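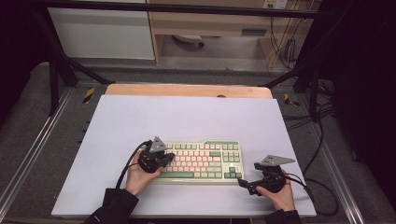 Plillska Londetti mechanical keyboard review: a month of being loud on purpose

My last keyboard cost less than lunch and lasted eleven years, so I came to the Londetti with the suspicion of a man being upsold a mattress. It costs $132. For that you get fewer keys than before, no number pad, and a case the color of a dentist's waiting room. I bought it anyway, in February, when a person's judgment is at its lowest.

I type for a living, or for most of one. I edit parts catalogs for Carrillo, who make commercial door hardware, and in the evenings I write a newsletter about the history of the Edthorpe streetcar line that goes out to more people than you'd think and fewer than I'd like. Keyboards matter to me the way shoes matter to a mail carrier. I had just never bought good shoes.

The sound

Let's get it over with. People who love mechanical keyboards describe the sound with a vocabulary borrowed from wine. There is "thock" and there is "clack," and there are long videos in which someone types gibberish so that strangers can argue over which one it is. Mine came with the quieter of the two switch options and I would call it a polite knocking. My wife, Asuka Minami, would call it something else. She works across the hall and asked on the first afternoon whether I was having trouble with the stapler.

A folded dish towel under the keyboard helps a lot. So does shutting the door. Plillska sells a felt desk mat for the same purpose, and I'm sure it's lovely, but I already own the towel.

If you share an office, buy something else. If you take calls while typing notes, also buy something else, or learn to mute. I was asked in a meeting whether it was hailing at my place.

How it types

Very well, annoyingly. I wanted to be able to report that it made no difference and that everyone had been fooled. The keys go down with a bit of a bump near the top, and after a few days you stop mashing them into the floor. My hands used to be sore by 5 p.m. and now they mostly aren't, though I also started taking a walk at lunch, so science will have to sort that out.

The keycaps have a dry, slightly chalky texture that I like and that Asuka says feels like an unglazed mug. No shine on them yet. The cheap one had gone so glossy on the E that you could check your teeth in it.

Now the bad part. The right shift key on mine squeaked — a small, damp, mouse-in-a-wall squeak, every capital letter typed with the left hand. Door hardware catalogs are full of capital letters. I lived with it for two weeks out of pride and then wrote to support. 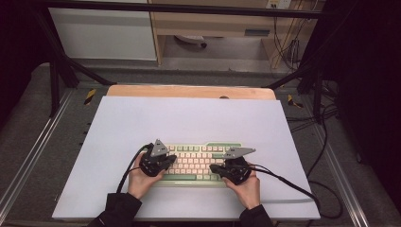 Support, and the squeak

Chiyo Takagi at Plillska answered the next morning and did not ask me to unplug anything. She said the stabilizer under the key probably needed grease, sent me a little tube of it free, and attached a page of instructions. The instructions start with "Gently remove the keycap," and they are doing a lot of work with that first word. Mine came off on the third try and went under the radiator.

Once you get past that it's a ten-minute job. Dab of grease on each end of the wire, wipe off the extra, push the cap back on until it clicks. The squeak is gone. I did the space bar while I was in there and it went from a rattle to a sort of thud, which I gather is desirable.

Should a keyboard at this price need greasing by its owner? No. I've seen people online say that's half the fun. These people and I want different things from an evening.

Colors

I ordered the mint and pink one. There was a plain gray available and I had it in the cart, and then I thought about the eleven years I'd spent looking at plain gray. The dark green keys set off the pale ones, and the whole thing looks like something you'd be served on a saucer. It goes with nothing in my office. I've had more compliments on it than on anything I've written.

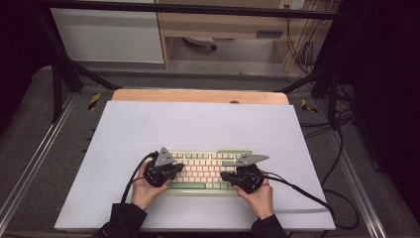 The crumbs show up more on light keys than they did on black ones. I was not eating less before, I was just better informed about it afterward. A soft paintbrush gets most of them out.

The missing number pad

I thought this would be the thing that sent it back. Carrillo part numbers run long, and I had a fast right hand for them. For the first week I kept tapping confidently on bare desk. I ended up buying a separate pad for $33 and keeping it on the left, where it gets used on catalog days and ignored otherwise. The mouse has moved in closer, and my shoulder approves.

So add that to the price if you do anything with figures. It comes to $165, plus grease.

Who should get one

Anyone with a door that shuts. Take a star off for the squeak and give half of it back for Takagi's reply. I'm keeping it, and the old one is in the closet in case the warranty people turn out to be less nice in year three.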